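Clitwood: A City Setting for Tabletop Play
Progress report to the Orkard Fund, 9 July 2020

1. Where the project stands

The grant was awarded for a system-neutral setting book describing the drowned city of Clitwood, its districts and the people who live in them. The draft now covers 19 of the planned districts. Two are still in outline: the Salt Stairs and the ferry quarter. Both depend on decisions about the river, which are explained in section 3.

The whole of the Nasution chapter has been rewritten. In the first draft Nasution was a market district with a thieves' guild, and playtest groups told us they had seen it before. It is now the quarter of the bell-founders, who cast a bell for every person born in the city and melt it when that person dies. The metal goes into the next bell. A bell that has gone missing is therefore a legal problem, a family problem and, for some buyers, an opportunity. Most of the adventure hooks in the chapter come from that one custom.

The chapter on Prukik, the island prison, is finished apart from the map key. Prisoners on Prukik serve their sentences by the tide. A gate opens only when the water drops below a mark on the wall, and the mark is moved by the governor. We have cut the secret tunnel, as every group found it in the first session and then ignored the rest of the island.

2. Playtesting

Four groups have now played the opening adventure, The Unrung Bell. Three finished it. The fourth became involved in a dispute between two ferry families and stayed there for the remainder of their sessions. We have kept their notes and will use the dispute as a short encounter in the ferry quarter.

Common remarks were:

The street names are too alike. We have changed six of them.
Travel between districts takes too long at the table. The travel table now has one roll per journey.
Players want to know what ordinary people eat. A page on food has been added, mostly eels, barley and a pickled weed sold in cones.

3. Problems

The river has caused most of the delay. The original text says it flows uphill on feast days, but three chapters treat it as an ordinary river all year. Settling this meant going back through the trade routes, the funeral barges and the whole of the Prukik timetable. The rule is now that the river stands still on feast days and nothing may cross it until sunset. It is simpler to run and it leaves the maps as they are — the uphill version would have needed a second set.

The text is also over length. The agreed limit for each district was 3000 words and several have gone past it. We intend to cut the lists of minor noble houses first.
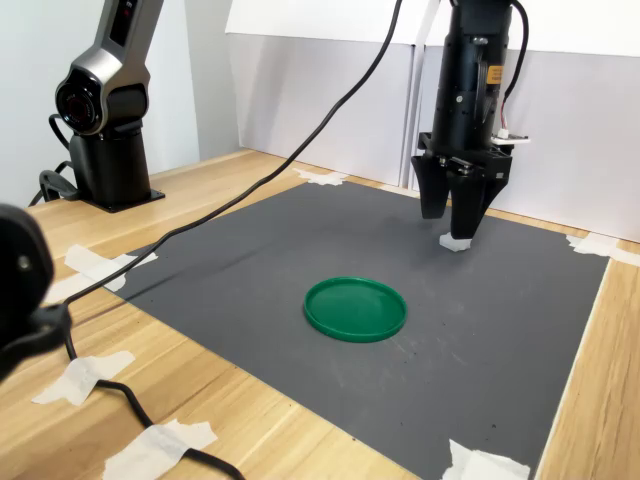 Robot arm on its table mounting.

4. Spending

Editing and the first batch of maps have been paid for. The second payment of 2000 pounds, due on receipt of this report, will go towards interior illustrations and the remaining maps. We are not asking for any change to the total. The index was costed for a shorter book and may come in higher — we will cover the difference ourselves.

5. Next steps

Finish the Salt Stairs and the ferry quarter.
Complete the Prukik map key.
Bring all districts within the word limit.
Send the full draft to the editor in September.

The revised Nasution chapter and the playtest notes are attached separately.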